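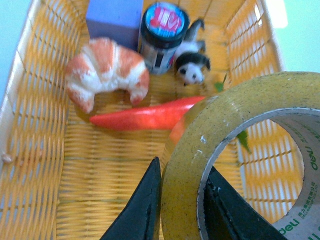
Figure 1. Wrist camera, grip on the tape roll: one finger outside the roll, one inside the core.

Setup and Upkeep of the Two-Basket Transfer Cell
Bontu Mersha
Project report, May 10, 2021

1. Purpose

This report covers the setup and maintenance of the tabletop cell used for the transfer task in the Stuvham teaching lab. The task itself is simple. The arm takes a named object out of a source basket and places it in a target basket. The control policy was written by another student and is reported separately. My part was the hardware: mounting, camera alignment, finger wear, cable routing, and a service routine that the next group can follow without me.

2. Cell layout

The arm stands on a pedestal at the right of the table and has a parallel gripper with two tapered black fingers. One small camera is fixed at the wrist and a second sits on the head mast, looking down over the table. Both are read by the same logging computer. The yellow basket is the source and stays on the left. The brown wicker basket is the target and stays on the right, turned slightly to suit the reach of the arm.

The baskets are not clamped. An early version used a strip of double-sided tape under each one, but the residue took longer to clean off than the baskets took to put back by hand. I now reset them against a printed outline before each block of runs, then remove the outline.

3. Head camera alignment

The mast came from an older Rarkance stand and had play in its upper joint. Over a long block the view would sink until the far edge of the table moved up in the picture. I replaced the spring washer, tightened the collar, and put a paint mark across both parts so that any slip can be seen. No slip was found over the next 300 cycles.
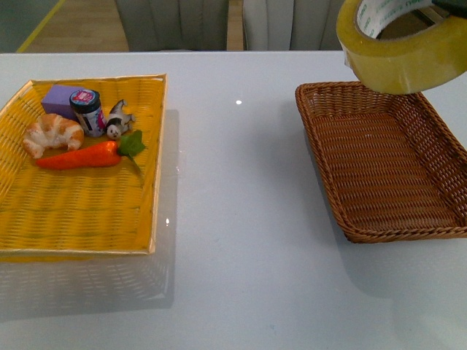 Glare was the second alignment problem. The table has a gloss finish and the ceiling lights cannot be dimmed separately. With the mast at its first angle, the reflection of one light fell on the rim of the target basket and the basket detector lost that edge. I tilted the head camera until the reflection moved off the basket, and the bright spot now lies on bare table between the two containers, where the detector ignores it. The yellow basket also leaves a faint reflection of its weave on the tabletop along the near side. It is weak enough to leave alone, but the mask threshold should not be lowered without checking it again.

4. Fingers and grip

The tape roll is the hardest object in the set for the fingers. It is wide, its wound surface is smooth, and closing across the full diameter is outside the opening of the gripper. The grip used is therefore across the wall of the roll, with one finger through the center. This loads the finger tips unevenly — the inner finger presses on cardboard, the outer one on tape.

After 200 tape cycles the outer finger had picked up a thin film of adhesive. The film did not cause a drop, but it delayed release, and the roll turned a little as the fingers opened. Wiping both fingers with alcohol on a lint-free cloth removed it. The finger screws were checked at the same time. One was loose by a quarter turn and was reset with low-strength thread locker.

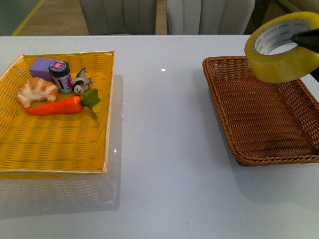

Figure 3. Head camera, tape roll held above the target basket. The other objects remain in the source basket.

5. Cable fault

The wrist camera dropped out 11 times during the first long block. The log showed that every dropout came with the wrist turned toward the target side. The cause was the USB cable, which had been tied too close to the last joint and was pulled at the plug. I moved the tie back by one link, left a loop of slack, and added a printed strain relief designed by the Romaniuk workshop. The dropouts stopped. The complete log now holds 1289 cycles, including those recorded before the repair.

6. Service routine

Before each block: check the paint mark on the mast, wipe both camera lenses, reset the baskets to the outline, open and close the gripper fully with nothing in it.

Every 200 tape cycles: clean the fingers, check the finger screws, turn the wrist by hand through its range with power off and watch the cable loop.

After any collision: repeat the wrist camera calibration before logging again.

7. Open items

The collar on the mast should be replaced with a keyed one. A spare pair of fingers has been ordered but had not arrived when this was written. Wear on the inner finger tip has not been measured, only looked at, and a gauge would be needed to say more.

Grutodcombe Student Projects | Contact the lab office | Copyright 2021 | Back to top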